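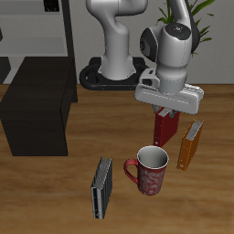
Archivadores de pie y una taza roja estampada: papel a mano y nada a la vista que beber.

El archivo de casa, o el placer de encontrar las cosas

7 de marzo de 2021
Tiempo de lectura: 6 minutos

Mi archivador favorito huele a canela. Es el de las recetas, pasó años en la balda de encima de los fogones y tiene el lomo tan blando que ya no se sostiene sin ayuda de un vecino. Dentro hay hojas arrancadas de revistas, cartones de cajas de arroz con instrucciones por detrás, una cuartilla a lápiz para un bizcocho de yogur que no sale nunca igual y un sobre entero dedicado a las croquetas. Lo abro dos veces por semana. Podría tenerlo todo en el teléfono, claro, y una parte la tengo, pero en el teléfono nunca he encontrado una receta que no estuviera buscando.

Llevo todo el invierno metida hasta los codos en papeles domésticos y vengo a contarlo con el entusiasmo de los conversos. Empezó con una avería. La caldera se paró, el técnico pidió la hoja de la última revisión y yo abrí un cajón de la cocina del que salieron pilas gastadas, el manual de una licuadora que regalamos hace siglos y tres llaves sin cerradura conocida. La hoja apareció por la tarde, dentro de un atlas. Esa misma noche vacié el cajón sobre la cama, y detrás del cajón fueron una caja de zapatos, dos bolsas de tela y el falso fondo del costurero.

Quien no haya hecho esto en su vida debería reservarse un fin de semana largo. ¡Es una excavación! Debajo de los recibos de la luz salen las entradas de un concierto, debajo de las entradas una lista de la compra con la letra de alguien que ya no está, y de pronto son las dos de la madrugada y una sigue leyendo en el suelo el prospecto de un televisor en blanco y negro.

Primero, montones muy grandes

El error de principiante, y lo cometí con alegría, es comprar separadores antes de saber qué hay que separar. Yo rotulé una pestaña para «Garantías de pequeño electrodoméstico» y otra para «Garantías de mediano electrodoméstico», y me pasé un rato decidiendo a qué tamaño pertenecía un microondas. Las pestañas acabaron en la basura.

Lo que funciona en mi casa son 6 montones: vivienda, salud, dinero, estudios y trabajo, aparatos, y uno que se llama «recuerdos» y al que no se le pide ningún orden. Cada montón va a su archivador y dentro se guarda lo más reciente delante. Nada más. Una amiga mía añade coche, un primo que cría palomas tiene una carpeta entera de anillas y vacunas, y en una casa con niños los dibujos exigen territorio propio desde el primer año de guardería.

Para decidir qué se queda me sirvió una pregunta sencilla: ¿a quién tendría que llamar si perdiera esta hoja? Si hay que llamar al notario, se queda. Si hay que llamar al servicio técnico de una batidora que ya no funciona, fuera. Con los recibos y la documentación fiscal conviene mirar los plazos que fijan las normas de cada lugar antes de ponerse heroica con la trituradora. Y las escrituras, los títulos y los certificados de nacimiento no se taladran jamás: van en funda, y la funda es la que lleva los agujeros.

Anillas, palancas y otras pasiones

Aquí me pongo pesada, aviso. Un buen archivador se reconoce con los ojos cerrados. La palanca tiene que cerrar con un golpe seco, los dos arcos deben encontrarse sin escalón y el lomo necesita ese agujero redondo para meter el dedo y tirar de él, que me parece uno de los grandes inventos de la oficina. Si los arcos no casan, cada hoja se engancha al pasar y el papel se rasga siempre por el mismo sitio.

En la papelería Fahy, donde compré casi todo lo mío, todavía dejan probar el mecanismo en el mostrador. Hay quien entra solo para eso y yo lo entiendo perfectamente. Allí descubrí los Dirkard, de cartón gordo forrado en tela, más caros de lo que una esperaría y con una etiqueta de lomo que se cambia sin pelearse con ella. Me llevé uno verde para la vivienda. El resto son de cartón corriente, heredados o rescatados de una mudanza, y cumplen igual de bien.

El color ayuda más de lo que yo creía. En casa se dice «mira en el azul» y todo el mundo sabe que hablamos de médicos. Las etiquetas, en cambio, las escribo a mano, con rotulador permanente y palabras que usaría en voz alta: «Casa», «Perras», «Papeles de la tía». Una carpeta titulada «Documentación varia» es un cajón con tapas.

Cuando el archivo se abre a los demás

En Skoltivow, el centro cultural de mi barrio, hay una mesa larga donde los vecinos llevan sus carpetas para compararlas y escanear lo más frágil. Fui con la mía de recetas por curiosidad y volví con copias de 50 ajenas, entre ellas una sopa de ajo que lleva naranja (funciona, de verdad que funciona) y una conserva de pimientos explicada con dibujos.

De allí salió también Goroditz, un cuaderno colectivo que reúne casi 200 papeles de cocina, de costura y de huerto tal como aparecieron, con sus manchas y sus tachones. No corrige la ortografía ni las cantidades. Donde pone «harina, la que pida», pone eso, y en el margen otra mano ha escrito «pide mucha». Me lo leí de un tirón, como una novela.

Mi archivo, mientras tanto, ya vive en la estantería del pasillo, a la altura de los ojos. Una vez al mes vacío la bandeja de la entrada, me pongo la radio y reparto. Tardo lo que dura un programa. En el de recuerdos meto lo que quiero sin mirar dónde cae — la última incorporación es el prospecto del televisor — y el de recetas sigue apoyado en su vecino, un poco torcido, con las croquetas asomando por arriba.

Contacto: escríbenos a la redacción | © 2021 Todos los derechos reservados | Volver arriba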